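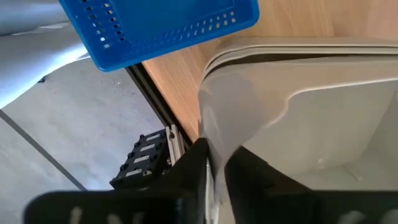

News > Courts and Community > Local notices

Brundurlow court registry opens a help desk for people without a lawyer

Last updated: January 16, 2023

The court registry in Brundurlow has opened a help desk for people who come to court without a lawyer. The desk is on the ground floor of the Kaplan Building, to the left of the main stairs, and it is open every morning when the court is sitting. No appointment is needed for a first visit.

The staff at the desk can explain which form belongs to which kind of matter, how to fill in the form, what the filing fee is and how to ask for the fee to be reduced. They can also tell you in which courtroom your matter will be heard and at what time you should be there. They cannot give legal advice, and they cannot say whether a person has a good chance to win. For such questions they will give you a list of the free legal services in the district.

The registry received 492 written requests for help with forms during the past year. Most of these requests were about small claims, tenancy disputes and changes to a family order. Until now they were answered by post, and the usual waiting time for a reply was 27 days. This was a difficulty for tenants in particular, who often have a short time to answer a notice and who sometimes received the reply after their hearing date had passed.

A visit to the desk lasts up to 20 minutes. If your matter needs more time, the staff can book a second visit for you on another morning. Please bring all the letters you have received from the court, in their envelopes if possible, and one document with your name and current address. Copies can be made at the desk at no cost, up to 36 pages for each visit. After this number the normal copy charge of the registry applies.

People who do not speak English with confidence may bring a friend or a relative to help them. The desk does not provide interpreters, but the staff can help you to request one for the hearing itself. This request should be made as early as possible, and before the hearing date is confirmed.

Residents of Grutel and Treltetti may also use the desk if their matter is listed in Brundurlow. The smaller courthouse in Treltetti keeps its present counter hours, and forms can be filed there in the same way as before. The registry has asked both town libraries to keep a supply of the most common forms, together with a printed guide on how to fill them in. The guide was rewritten in January and uses larger print. Older copies of the guide should not be used, as they show the former fees.

The entrance of the Kaplan Building with a ramp is at the side, from the parking area. Visitors pass through a security check at both entrances and should allow some extra time for it. Questions about the desk can be asked by telephone at the registry counter during the usual office hours. Completed forms cannot be accepted by telephone or by email.

Recent items

- Changed parking at the Kaplan Building
- Treltetti courthouse: counter hours for the new year
- Jury service: how to ask for a later date
- Grutel library receives new set of court forms
- Small claims: list of current fees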